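Residence diary, shared kitchen, second floor
2022-10-11

The kitchen was opened at the usual hour and the morning checks were completed without incident. The refrigerator log was signed by Gilmar Teixeira. Two unlabelled containers were removed from the lower shelf and their former positions wiped down. Residents are again reminded that labels and a marker are kept in the drawer beneath the kettle.

The principal business of the day was the rearrangement of the breakfast area, agreed at the October meeting and put off twice. The Druka shelving was cleared first. Items without a recorded owner were moved to the Hornine cupboard, where they will be held until the end of the month. The replacement of the shelf brackets was quoted at $116, against a household allowance of $100, and the balance will be carried by the general fund.

The toaster oven is to remain on the white counter at the left, clear of the shelving. The mug tree has been approved for daily use, on the understanding that mugs are rinsed and dried before they are hung. At the time of writing it carried a dark blue mug, with a pink one standing beside it. Corn for the evening meal had been set out on the round wicker tray, two cobs, and the wire basket was at the right-hand side. 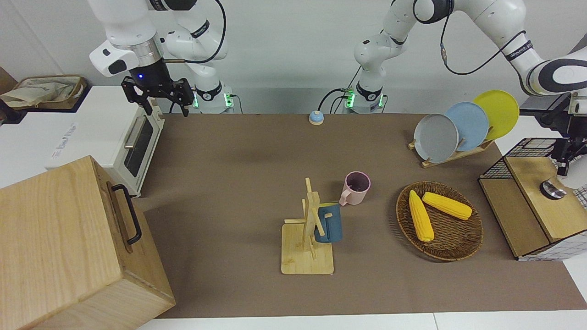
Neusa Honorato asked that the mug tree be moved closer to the sink, as wet mugs would otherwise be carried across the floor, and added that she would prefer the old hooks to be kept until everyone was used to the change. The request was noted. The hooks will stay up for the present, and the position of the tree will be looked at again before the colour of the new shelf liner is settled.

Rosângela Falcão reported that the cloth bags are being washed with the tea towels. This is in order, provided the cycle does not exceed 70 minutes.

The oven tray was soaked after lunch and returned. The corn was passed to Thaís Falcão, who had charge of supper. Compost was taken down at dusk and the bin relined.

Outstanding: bracket invoice, shelf liner, second key to the Hornine cupboard.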